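Newsletter of the Zemasano Time and Credit Circle
Thursday, November 17, 2011

From the exchange desk: what happened to the galum since the summer

Dear members,

In August I promised to write a longer text about our own currency, the galum, and I am sorry that it took me until now. Many of you have asked at the market why the prices went up and down so much this year, and why for some weeks it was almost impossible to change galums back into pounds. I will try to explain it in simple words. I worked with money in a bank in Porto before I moved here, but I do not want this to sound like a letter from a bank.

For the newer members, first a short history. The galum started as a paper notebook. Hefin Hughes kept it behind the counter of his bicycle shop, and if you repaired a fence for somebody, he wrote one line for you and one line for the other person. One galum was meant to be worth one pound, but there was no rule for it, only a habit. When Ditte Mogensen joined us, she moved the notebook to a small computer program, and from that moment every member could see the own balance from home and send galums without asking Hefin. Today we are 142 members with an open account, and 21 of these are shops or small businesses.

The program did not change the idea, but it changed the speed. In the notebook time, a galum could stay with the same person for half a year. Now it could move three times in one afternoon. I think that we did not understand well enough what this would mean.

What happened in the spring

In the spring Ditte opened the exchange page. There, a member who had too many galums could offer them for pounds, and a member who had too few could buy them. The price was free. The two sides had to agree, and the program only wrote down the result.

For the first weeks the price stayed very near to one pound. Then the Abreu bakery announced that it would take galums for the full price of everything in the shop, and before that it had been only for one half. Suddenly many people wanted to have galums. There were few offered, so the price went up. Then some members saw the price going up and bought only for this reason. They did not want bread. They wanted to sell again later.

I do not say this to blame anybody. I bought a few myself and I was pleased with me for some days. But by the end of spring one galum cost more than two pounds on the page, while in the shops it was still accepted as one pound. You could take a galum to the bakery and receive bread for one pound, or you could sell it on the page and go to the same bakery with two. Of course people stopped to spend. The shops told us that the galum had almost disappeared from their tills, and this was at the same moment when it looked so successful on the screen.

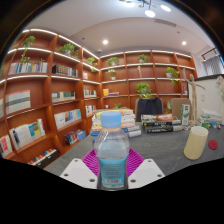

Then came the other side of the hill. In the first days of August a few members with large balances decided to sell. I have looked in the records, and they were 7 accounts in total, all within the same week. They had no agreement between them. One needed the money for a roof, one was moving away, and the others, I believe, simply saw the first ones and became nervous. The price fell under one pound in four days and it continued to fall. At the lowest point you could have a galum for 21 pence.

In this week many people wrote to me, also at night. Some had bought at two pounds. One member asked if the circle would give back the difference, and I had to answer that we have no such fund and never had one. I know that this was not a nice answer to receive.

Why the page was closed

On the Friday of that week Ditte, Catrin Edwards and I decided to close the exchange page for a time. You could still pay each other in galums as always, and no balance was touched, but you could not change into pounds. Several members were angry about this and they had good arguments. Nuno Peixoto wrote in our forum that a market which closes when the price falls, but stays open when the price rises, is not a fair market. I have thought about this sentence quite often. He is right that we should have said something already in the spring, when the price was too high and everybody was happy.

On the other hand, I still think that the pause helped. The program at this time had also a fault. If two people accepted the same offer in the same minute, both received a confirmation, but only one received the galums. With few exchanges per week we never noticed it. In the bad week it happened 8 times. Ditte corrected all of these by hand and spoke with every person concerned. If you believe that your account is still wrong, please write to her before the end of the year and give the day and the amount.

The page opened again in September with slower rules. An offer now stays visible for one full day before it can be accepted, and no account can sell more than one tenth of its balance in one week. Since then the price has been between 85 and 97 pence. It is a little boring to look at, and I am content with that.

The question of Plorkov

Some of you have read that the website Plorkov offers to list small currencies like ours next to the new internet currencies, so that anybody in the world could buy and sell them. They wrote to us in October, and the letter was friendly. Aurora Morais has studied their conditions and she will present them at the next meeting. I give only the main points here.

In favour: we would have many more buyers and sellers, so one person with a roof to repair could not move the price so strongly. Their program is also better tested than ours, and Ditte would have her evenings back.

Against: a person who buys galums on Plorkov has perhaps never been in our town and will never need a haircut or a bag of potatoes here. For such a person the galum is only a number which should become bigger. We have seen in the spring what happens when even a small part of us thinks in this way. There is also a fee on each exchange, and they can change this fee with two weeks of notice. And I could not find in their conditions what happens with the galums they hold for others if the company closes. Aurora has asked them this question twice. The first answer was about something else and the second has not arrived yet.

My own opinion is that we should wait at least one year. But this is a thing for the members to vote, and I know that Nuno and several of the shops see it differently. Nuno has written a reply to this text, and it will be printed in the next newsletter with the same length as mine.

What I would ask from you until then

Please spend your galums. A balance which sleeps in the account does not help you very much and it helps the others not at all. The list of shops has been brought up to date by Catrin, and you find there which of them take galums for the full price and which only for a part. The bakery has gone back to one half, and I understand them well – in August they were sitting on a large number of galums which their flour supplier did not want.

If you want to buy galums with pounds, do it for things you plan to pay in the next weeks. Please do not use savings for it. The galum is not a savings account, it is not protected by the state, and the people who look after it are your neighbours with a laptop.

There is one more point about passwords. Three members have lost access to their accounts this autumn. In our program the password can be renewed, but only in person with Hefin in the shop, and you must bring something with your name on it, also if he has known you for twenty years. Please be patient with him about this. It was my idea and not his.

And for those who keep a negative balance: this is allowed, and it is even necessary, for in a system like ours each galum that one member has is a galum that another member owes. The limit remains at 150. If you are near to the limit and do not know how to come back, speak with Catrin. She has a list of small jobs which nobody has taken yet. At the moment these are mostly leaves and gutters, and one person who would like to learn the accordion.

The next meeting is on the first Tuesday of the coming month at half past seven, in the room above the bicycle shop. The entrance is from the yard. We will start with the accounts, then Aurora speaks about Plorkov, then there is the vote about whether we continue the talks with them. A member who cannot come may give the vote to another member with a signed note, but one person cannot carry more than two notes.

If something in this text is not clear, write to me at the exchange desk. I answer usually on the weekend.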